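Coltell Workshop Forum > Small arms and benchtop cells > Maintenance

Thread: Left gripper dropping bottles on two-arm cell

branwen_p
Posted 19/09/2021

Looking for ideas on our bottle sorting cell. Two white arms on a benchtop, walls on three sides, picking plastic bottles and putting them in a round tub. The right arm is fine. The left arm closes on a bottle, lifts it, then lets it slip before it gets to the tub. It does it mostly on the thin clear ones that have been squashed.

So far I have cleaned the finger pads, tightened the finger screws and run the homing routine again. No change. Fingers are the Puko ones with the flat pads, 14 months old.

Branwen

tennant_g
Does it slip straight away or after a few seconds? If it is after a few seconds I would look at the gripper servo getting warm and backing off. Can you put up a photo of the cell with some bottles in?

branwen_p
After a few seconds, yes. Photo below.
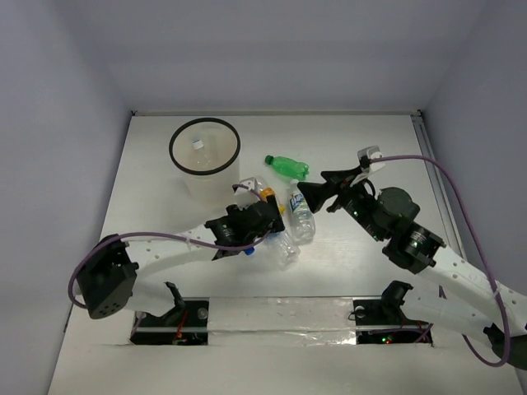

The cell with both arms over the bottles, tub at the back.

tennant_g
Thanks. I would have a look at how that purple cable runs on the left arm. It loops out by the motor block and then goes along the link to the gripper. If it pulls tight when the arm reaches for the tub you can get a bad contact at the gripper end. We had that in January and it looked just like a weak grip.

moffat_d
I don't agree with Gavin. A bad contact would normally throw a fault and the arm would stop. Branwen, do you get any fault code?

branwen_p
No codes at all. Log is clean.

moffat_d
Then leave the cable alone. It is the closing force. A squashed bottle gives way after you grip it, so if the gripper stops at a set position it ends up holding nothing. Set it to close to a force and keep closing. The Trelell controller has it under hand settings. Ours was at 2 from new and we run it at 4.

tennant_g
Not every firmware logs a dropped contact, Dougal. Ours didn't. It takes a minute to move the arm by hand with the power off and watch the cable.

moffat_d
Fair enough, but I'd still change the setting first. And if the right arm is fine on the same bottles, compare the two before touching anything.

al_hepburn
Could be both. One other thing - swap the fingers left to right. If the fault moves with them, it is the pads. Cleaning doesn't help once they have gone hard.

branwen_p
Update. Checked the settings first. Right hand was at 4, left was at 2. The left hand was replaced in the summer and I don't think anyone copied the settings over. Changed it to 4 and ran a batch of clear bottles, squashed ones included. It dropped one, on the far side of the tub.

Then I did Gavin's check with the power off. The cable does go tight at full reach. I have moved the last tie back to give it more slack and will run it again tomorrow.

moffat_d
Good. Keep an eye on the servo temperature at 4 if you run it all day.

tennant_g
So it was tight, then.

moffat_d
Tight isn't the same as faulty.

callum_carnegie
Same arms here at Carnegie. We write the hand settings on a bit of tape under the bench so they get put back after a swap. Branwen, which pads are you going to order? The ribbed Puko ones hold squashed bottles better than the flat ones but they mark the labels.

branwen_p
Labels don't matter to us, so I'll try a ribbed pair on the left. Al, I'll do the finger swap when they come.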